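Every spring I get the same email from somebody who has seen a robot fold a towel on video. This year it was a link to something called Destero, which the sender swore would be doing my housework by September. I have heard this before. I heard it when Komus showed off its tidy-up arm at a trade show and it moved the same cup 16 times.

So I have stopped asking whether a machine can fold a towel. Towels are easy. My test is a pile of charging cables and a set of small plastic drawers. Sort them, coil them, put them away. Any bored twelve-year-old can do it.
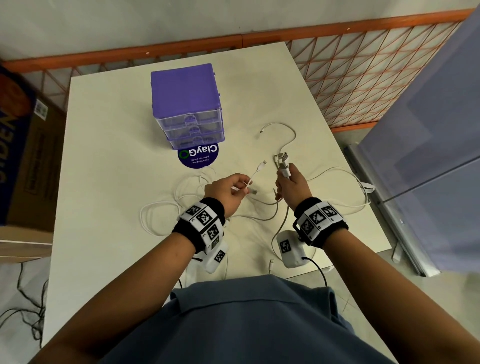
Why cables are the hard part

A cup stays a cup when you pick it up. Pull one end of a cable and the whole heap moves, and some of it goes over the side of the table. White cable on a white table is worse yet. Where does one stop and the next begin? I can tell by tugging. Most machines I've read about are still looking.

Then there are the two hands. One holds what you have got so far and the other goes hunting for the next plug, and you swap without thinking about it.

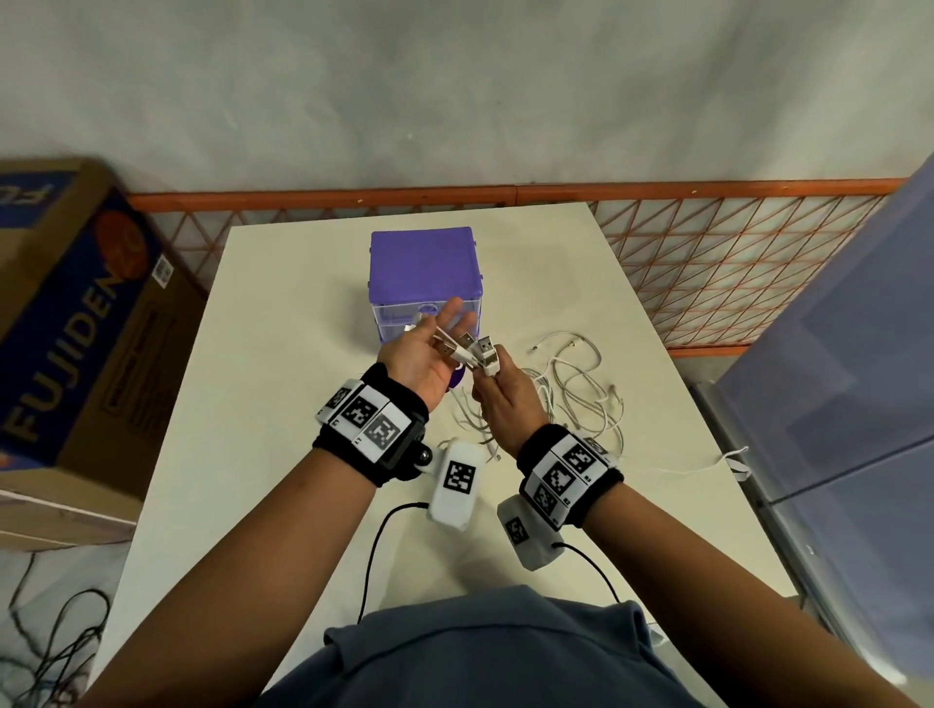
I tried to get a straight answer out of the Prurkness people on this. Their brochure says 100 percent success on "flexible items." Page 2 explains that the item was one rope, laid out straight, on a dark mat. Fine - but I don't own one rope laid out straight. I own a drawer of junk, and so do you.

The coil is where I would expect it to fall apart. You have to keep the loops small enough for the drawer and hold them shut while you get there. Let up a little and they spring open. I timed myself at home and a single cable took me 13 seconds, drawer included. I would be happy to see a machine do it in ten minutes. 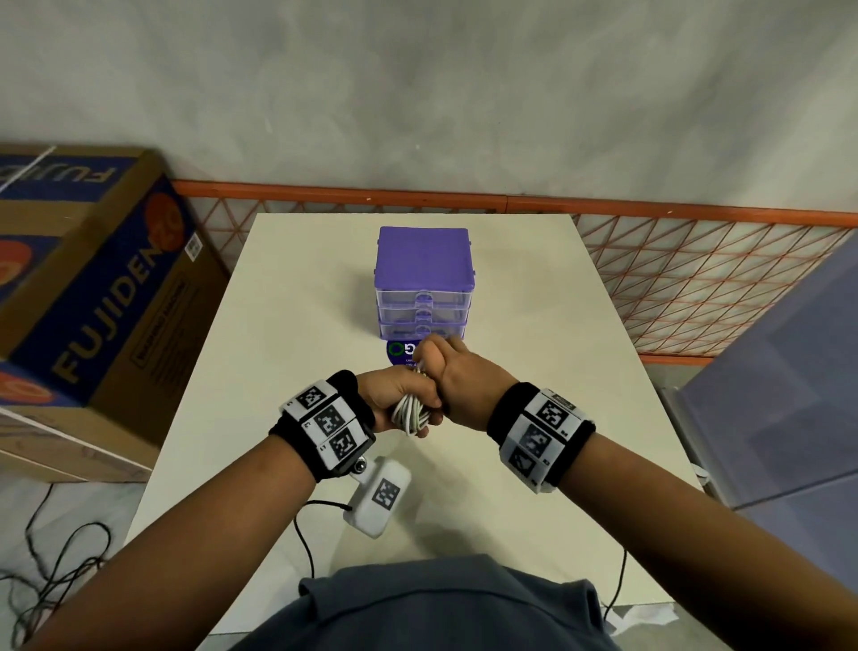 Harsh Tiwari wrote in to say I am being unfair, that the Sachdeva arm at his shop already bags wire harnesses all day and gets few of them wrong. I believe him. But those harnesses come down the line one at a time, all the same length, and a person put them there. Call me when it can start from the heap.

Contact | Copyright, all rights reserved | Back to top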